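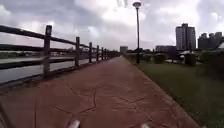 A paved path with a wooden fence on one side and grass on the other.

Stallach Walking Day Paper Pack, 6 x 6 pad

Item number 884
In stock, usually packed the next morning

We've been asked for a paper pad like this one for as long as we've had the shop, and I'm so happy to finally have it on the shelf. The Stallach pad is for all those pages about being outdoors with people you like: family hikes, dog walks, the long way home from school, that one vacation where you took two hundred photos of trees. The colors are soft and earthy (rust, moss, oatmeal, a grayed blue and a very dark brown that's almost black) and they sit quietly behind a photograph without fighting it, which I can't say for every outdoor collection I've bought over the years!

Rebecca Sorrentino drew all the patterns by hand and then tidied them up on the computer, but not too much, so you still get a little wobble in the lines. My favorites are the leaf print, which looks like something out of an old field guide, and the narrow stripe, which I've already used on four cards and a recipe box. There's also a plaid. I was unsure about the plaid when the samples came, but then I cut it into thin strips for borders and now I'd be sad without it.

What's in the pad

24 double-sided sheets, two each of 12 designs
One sheet of cut-apart tags and journaling cards at the back
Heavy paper, smooth finish, acid free and lignin free
Glued along the top edge, so the sheets pull off cleanly

How it behaves

The paper is thick enough for card fronts and for pockets, and it folds well if you score it first. It takes ink nicely. Dye inks dry fast, pigment inks want a few minutes, and if you like to distress your edges the core is white, so you get a pretty torn line. I wouldn't put a lot of water on it. A light spritz is all right, but it will curl if you soak it, and then you'll be pressing it under the dictionary overnight like I was.

For adhesive I use ordinary tape runner on the flat layers and a wet glue for anything with a curve. Foam squares hold well too.

Things that go with it

The Bunddale cardstock bundle has the same rust and moss in plain solids, and it's the one I'd pick if you're only getting one other thing. The Magsi wood-look alphabet stickers are lovely for titles, though do check how many of the letter E you have left before you commit to a long one. If you like stamps, the Cadildale fern set fits nicely on the tags.

Classes

Alistair Tosh is using this pad for his accordion album class in January. The class fee covers the pad, the album boards and tea. There are 10 places, and you'll want to bring your own trimmer if you're fond of it, because ours are shared. Print your photos small, wallet size or a bit over. Call the shop to book, or put your name on the sheet by the register.

What customers have told us

"I made a whole album of my dad's fishing trips and still have roughly half the pad left. The dark brown is perfect for mats." Florencio Gallardo

"Good weight, good colors. I would have liked one more plain sheet and one fewer plaid." Aldo Monti

"The journaling cards are just the right size for my big handwriting." Sandro Farina

Shipping and returns

Pads go out flat in a stiff mailer. Orders over $115 ship free. If a corner gets bumped on the way, send us a note and we'll put another in the mail. Unopened pads can come back within a month, and please tuck your packing slip in with them so we know whose they are.

Also in this size: Stallach Garden Gate, Stallach First Frost, Stallach Plain and Simple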